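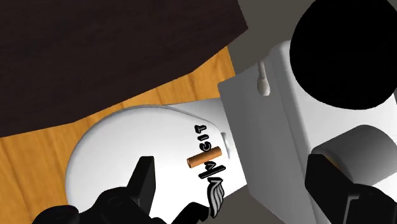 Ottó Lengyel would like to know what happens in year three, when the warranty has gone and the gripper fingers have worn down, and he does not think the spending plan put to staff at Clonthorpe on Friday comes anywhere near telling him.

The plan, drawn up by Garent for its small parts hall on the edge of the town, asks for 100 thousand pounds to buy and fit two robot arms for picking and placing small loose items. Szekeres would supply and install the cells. The control software, sold under the name Bukasetti, would be paid for separately by yearly licence, and that licence is not in the headline sum.

Garent wants to place the order in March. It told staff the arms would be working within eight weeks of delivery and would pay for themselves in five years.

Both claims rest for now on computer simulation. No arm has been brought to Clonthorpe and none of the hall's own parts has been picked by one, a point the company confirmed when asked from the floor. Staff were shown rendered views of a black two-fingered gripper at work, including one with a small orange-brown cylinder resting across a white oval piece marked "GIT". The rods handled in the hall are thinner than that and come in a tray, a good many of them touching each other.

Lengyel said simulated parts do not arrive with oil on them. He has asked for a trial on site, with the hall's own trays, before anyone signs.

Garent says a trial would cost money that could go towards the equipment. In a note handed round at the meeting it described simulation as "a proven and low-risk way to settle the layout before purchase" and said Szekeres had agreed to adjust the cells after fitting "as reasonably required". The note does not say who decides what is reasonable. It gives no figure for how many picks may fail in a shift before the supplier has to come back, and it doesn't mention what the hall would do for output on the days when an arm is being adjusted.

Ákos Takács, speaking for the company, said those terms would be in the contract and that it would be wrong to publish them while talks with the supplier were going on. He said a simulated cell could be run through the night, changed in the morning and run again, and that mistakes made there cost nothing.

"We can move a fixture on the screen in a minute," he said. "If we bolt it to the floor first and then find it's in the wrong place, that's a week."

That much is hard to argue with. Laying out a cell on screen before cutting metal is ordinary practice and it would be odd to skip it. The trouble with the Clonthorpe paper is how much else has been hung on the same hook. The fitting time, the pick rate, the staffing and the payback all come from the model, and the paper prints them one after another with no range on any of them.

Take the payback. The five-year figure assumes both arms run every shift that the hall runs, from the end of the fitting period onwards. There is no allowance for a slow start. There's a line for electricity and one for "consumables", which Takács said covered fingers and hoses, and then a saving set against labour that makes up nearly all of the other side of the sheet. The Bukasetti licence appears only in a footnote, where it is described as "subject to confirmation". Asked whether the payback had been worked out with the licence in or out, Takács said he would check.

The floor works are also missing. The cells need guarding and a new power feed, and at least one bench would have to move. Garent says this will come out of the building budget. It is the same company's money, whichever drawer it is kept in, and a reader adding up the cost of having two robots would want it on the page. The same goes for the trays. The quote from Szekeres is based on parts presented singly and the right way round, and the hall's trays don't do that. Either the trays are replaced or someone stands there sorting parts for the machine, which was the job the machine was bought to remove.

Takács accepted that trays were "a live question". He said new ones had been priced but would not give the price.

Training gets a single paragraph. Staff on each shift would be shown how to stop and restart the cells and clear a dropped part. Anything beyond that would go to Szekeres by telephone, with a visit if needed. Call-out charges apply after the warranty ends. The warranty itself runs for two years, leaving three of the five payback years uncovered, and the sheet carries no sum for repairs in any of them.

It was this that set Lengyel off. He told the meeting that the hall's old labelling machine had been sold on much the same basis, and that by the end its owners were paying for a man to drive over and press a reset switch. Takács said the two purchases could not be compared. The labelling machine had been bought second-hand, he said, and came with no support at all.

There was some applause for Lengyel and rather less for the reply, though it should be said that several people in the room were in favour. One asked whether the arms could come sooner. Picking small parts by hand for a whole shift is tedious and hard on the wrists, and the hall has had trouble filling the late shift since last summer. Garent says no one will lose their job over the purchase and that those now on the picking benches will be moved to packing and inspection. How that sits with a saving made up almost wholly of labour was asked twice. The answer both times was that the saving came from posts the company would otherwise have had to fill.

If so, it is a saving against wages not being paid at present, and the 100 thousand will go out of the door whether those posts were ever going to be filled or not. The paper ought to show it that way.

Other routes have been looked at, according to Garent, but only briefly. Leasing was ruled out as dearer over the full term. Buying one arm first and a second later was ruled out too, on the grounds that Szekeres offers a better price on the pair. The size of the discount was not given. For a hall that has never run a robot, a single arm on a single bench would at least show whether the eight weeks was a fair guess, and the price of finding that out might be no more than the lost discount. It would also give staff something to look at besides a screen.

A site visit was suggested as a halfway measure. Takács said Szekeres had cells running elsewhere and might be able to arrange one, but he could not say whether any of them handled parts of the kind made at Clonthorpe. He promised to ask. Lengyel said he would go on his day off if it came to that.

The supplier's own paper, of which staff were given the first few pages, is more careful than the company's. It calls the simulated pick rate "indicative" and says results on real parts "will depend on presentation, surface finish and lighting". None of those words made it into the Garent summary, where the rate is given as a plain number and carried straight down into the payback sum. Nor did the supplier's advice that the customer send sample parts for testing before the order is confirmed. Szekeres does not charge for this, its paper says, though the customer pays the carriage.

Asked why samples had not been sent, Takács said it was in hand.

Sending a box of parts by carrier is a long way short of a trial on site, but it would be cheap and it could be done before March. It would also put a first real result beside the simulated ones. If the two agree, the company's case gets a good deal stronger and the doubters have less to say. If they don't, better to hear it while the money is still in the bank.

Garent has said it will put out a revised sheet with the licence shown in the main table. It has not agreed to add the floor works, the trays or a repair sum, and it has not changed the date for the order. Written questions can be left at the hall office, and Takács said he would answer all of them, though he would not be held to a day.

Lengyel has put in his already. It asks for the number of failed picks per shift that the company is prepared to put up with, and the name of the person who will be counting them.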